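Pitik 4: a longish review from someone who mostly wanted it to stop losing track

I've had Pitik on the big desktop for four weeks now and a few people have asked whether it's worth moving over from Belmonte, so here goes. Get a brew, I've gone on a bit.

If you haven't come across it, Pitik takes the recordings from a hand-held gripper and turns them into something you can train a policy on. You feed it video and motion data, it works out where the gripper was at every moment and how wide the fingers were, it cuts the session into separate goes, and it gives you a tidy dataset at the end. Belmonte does the same job. I've used Belmonte for ages and I have a folder of scripts whose only purpose is to clear up after it, which tells you how that relationship was going.

Installing was fine. One download, a licence key from Flisuneo that arrived in my inbox while I was still reading the instructions, and a first launch that sits there with a grey window for so long that I killed it twice. Don't kill it! It's building something for the graphics card and there's no progress bar. Third time I went and hung the washing out and when I came back it was ready.

I threw 357 clips at it, all small tabletop stuff, the sort of thing I do most: reach, grab, put down, let go. A lot of it features a shuttlecock, which is a brilliant and horrible object for this. It's light, it rolls in a curve, one end is a solid lump and the other end is mostly air, and it never sits the same way twice. If a pipeline can cope with a shuttlecock I'll trust it with a mug.

The other thing I do to software, slightly on purpose, is give it a plain white table. Position tracking wants corners and texture to hang on to, and a bare matte top has neither. Belmonte used to drift off sideways on mine like a shopping trolley. Pitik's tracker is much better at grabbing whatever is at the margins, a strip of edging or a bit of furniture leg, and holding on to it through a fast move.

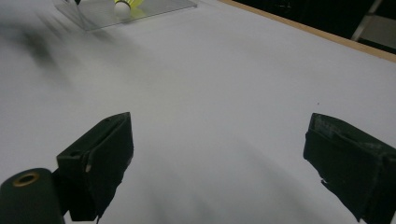 Fingers wide open, shuttlecock on its clear plate, and an awful lot of plain white in between.

What I like is the tracking view. You get the video with little dots over the points it's using, and you can scrub along and watch them come and go. In the white-table clips nearly all the dots pile up along the wooden strip and the stuff past it, with a sad little handful on the table itself. Seeing that taught me more about setting up a session than any amount of reading. I'd been tilting my wrist down too early on the approach and losing the far edge just when I needed it. Now I keep it in view a bit longer and the paths come out far smoother. Belmonte gives you one number for the whole clip, a sort of school report mark, and leaves you to guess.

Shadows are the other bit where it earned its keep. The gripper throws soft grey shadows on a pale surface and they move with your hand, so a tracker that isn't careful will latch on to the edge of one and decide that the world is following you about. Pitik has a mask for this. You draw round the fingers once, per gripper, and there's a tick box called "ignore attached shading" which makes a guess at where the shadows fall and plays them down. It's off by default. I have no idea why it's off by default. Turn it on.

Drawing the mask is a faff, mind. You click points, and if you click one in the wrong place there's no undo, you start the outline again. My finger pads aren't pristine either, and the outline tool kept trying to snap to scuffs and raggedy bits of covering instead of the real edge of the pad. Hold shift to stop it snapping. That's buried in the release notes and I only found it when Kanokwan Phuthong mentioned it in a thread about something else entirely.

Finger width, then. This is the measurement I care about most and the one I'd complain about in both programs. Pitik works out the opening from how the fingers look in the picture, and with the fingers wide apart over a clear bit of table it's lovely, smooth as anything. As they close on something it gets jumpier, and around a yellow skirt that's all holes and ribs it can wobble between open and shut for a few moments. There's a smoothing slider. Up to halfway it helps. Past that it starts to round off the moment of the grab itself, and your policy learns a sort of dreamy, gradual squeeze that never quite commits. Ask me how many evenings I lost to that. I leave it a third of the way along and fix the odd one by hand.

The automatic cutting is the headline feature in this version and it's mostly very good. It looks for the rhythm of a go, in and grab and away, and places its cuts in the dull bits. Out of my pile it marked 36 clips as "uncertain" and asked me to look at them, and I agreed with nearly all of them. The ones I didn't agree with were clips where I'd hovered for ages with the fingers open, dithering, and it thought I'd finished. Fair enough, so would anyone watching.

Where it trips up is see-through things. I have clear plastic all over the place when I record, plates and boxes and whatnot, and the object finder (the part that suggests labels, "thing to pick", "thing to put it in") is a bit hopeless with them. It'll put a confident box round the shuttlecock and a confident box round a fold of cloth and sail straight past the container. You can add a label by hand and ask it to carry that label along through the clip, and that works until your hand covers part of it. Then the label slides off with the gripper like it's been picked up. I've sent Flisuneo a couple of examples. They wrote back on the Saturday, which I thought was decent of them, and said transparent objects were "on the list". We've all got a list.

Cloth is the opposite problem. It's so keen on cloth! Creases are full of lovely contrast and both the tracker and the object finder are drawn to them like moths. If the fabric stays put, great, it's free texture. If it hangs off to one side and gets nudged, the tracker will happily believe the cloth and doubt the table. There's a region tool where you can paint over an area and say "don't trust this", and I'd recommend getting into the habit of using it before you run the tracking, not after. Running it again takes as long as it did the first time. It doesn't remember any of the work.

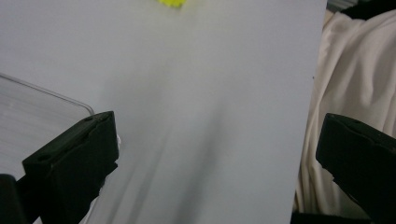 Maricel Bautista: You can get round the re-run, by the way. Duplicate the session first, paint the region on the copy and pick "resume from keyframes" in the right-click menu. It only redoes the stretches that used points in the painted bit. I do all mine this way at Avcombe and it saves me most of a lunch break. Agree with you completely on the smoothing slider though, I wouldn't go past a quarter.

Well, that was in the comments on my first draft of this and I've tried it since, and she's quite right, it works a treat. Why it's in a right-click menu on a duplicated session I couldn't tell you. I'm leaving my grumble in so that Flisuneo can see it.

Export next. It writes the usual formats and I had a training run going the same evening with no scripts in the middle, a first for me. Time stamps lined up. The units were in the file where a human could read them (Belmonte, are you listening?). The only snag was that it exports the uncertain clips too unless you untick them, and the box for that is under a fold-down heading that's closed when you arrive. My first policy was trained on all my dithering and it dithered beautifully. It would come down over the table with the fingers apart and just sort of think about it.

Second training run, with the dithering taken out and the width signal left reasonably crisp, was a proper step up. It goes for the solid end of the shuttlecock now nearly every time, which is what I do by hand without noticing. I haven't got a neat comparison table for you. I changed too many things between the two runs and I'd be fibbing if I said it was all down to the software.

Odds and ends, in no order. The dark theme makes dark fingers almost impossible to see in the thumbnail strip, so I've gone back to the light one. The keyboard shortcuts are sensible and you can change them. Closing a session without saving gives you no warning whatsoever, and I've been caught by that more than once. Notes attached to a clip do survive the export, hurrah. The fan on my machine sounds like a hairdryer all the way through tracking and it's no good trying to do anything else meanwhile. The manual is well written but the pictures in it are from the previous version and the buttons have all moved.

Would I go back to Belmonte? For one thing, yes: it's still quicker for a rough first look, when you just want to know if a session is usable before you pack your bits away. I've kept it installed for that. Everything after that happens in Pitik now.

I've paid for the year. If they sort out clear plastic before it's up I'll pay for another without grumbling, and if anybody has a reliable way of keeping a label stuck to a see-through box while a hand goes across it, please put it in the comments, I've got a whole evening's recordings waiting on it.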